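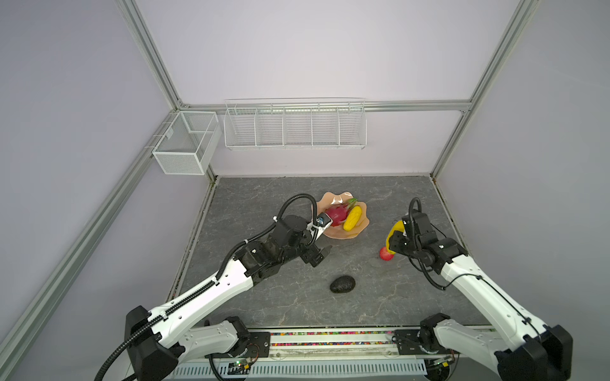
White wire baskets on the rails, and a peach-colored plate.

So we finally did the side gate. I say finally because the old one had been tied shut with a dog leash for 3 winters, and every time the wind got up it banged against the house like somebody wanted in. I'd been putting it off on account of the posts, which I knew in my heart were rotten, and I was right. One of them came out of the ground with hardly a tug!

We live on the Jaltness side of the hill, where the soil is half clay and half rocks somebody threw there on purpose (that's my theory). I dug the first hole by hand and then went straight down to Favden and rented an auger for the afternoon. Best money I spent on the whole job. I should have done it before I'd wrecked my back, but there you go.

For the gate itself I went round and round. I wanted cedar, my other half wanted something we'd never have to stain again, and we ended up with a cedar gate on steel posts, so we both got to be a little bit right. The kit was from Wimel and came to $556 with the hinges and a latch. The latch that came with it is fine but kind of stiff, and I've already swapped it for one you can work from both sides. 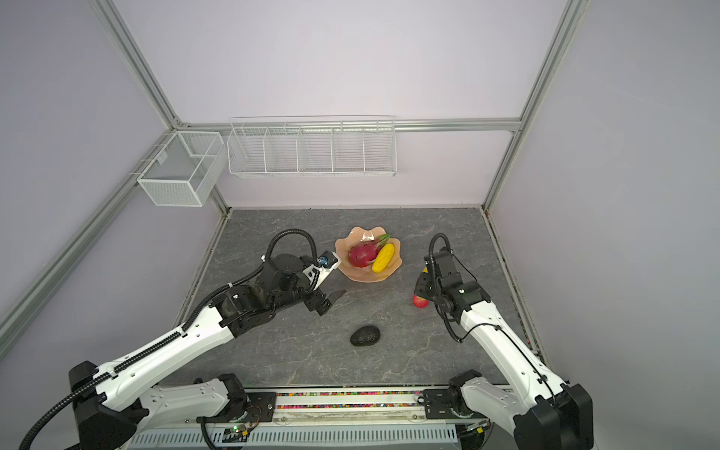 How wide should a side gate be?
Measure the widest thing you'll ever push through it and add a few inches on each side. For us that was the big wheelbarrow.

We went with a 63 inch opening in the end, split into two leaves, one wide and one skinny. The skinny one stays bolted to the ground most of the time and I only open it when there's mulch coming in. I love this setup and I'd do it again tomorrow.

Now, the part that went wrong. I set both posts on the same morning, nice and plumb, and was so pleased with myself that I hung the wide leaf the next day. Way too soon. The hinge post leaned in just enough that the two leaves kissed at the top, and I had to take everything off, dig out one side and brace it all over again. 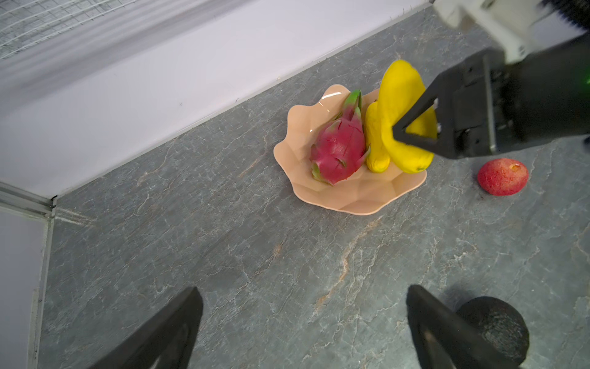 Anyway, the second time around I left the braces on for a full week and kept my hands off it, which was hard, and the leaves now meet with a nice even gap the whole way down. I also put a gravel strip under the gate because the clay turns to soup there in January and I didn't want the bottom boards sitting in it.

Still to do: a coat of oil on the cedar, and caps for the posts. I've got my eye on some plain black ones from Liang, but they only come in packs of 3 and I need two. If you've used them, leave me a comment and let me know whether they stay on in the wind or if I should glue them down.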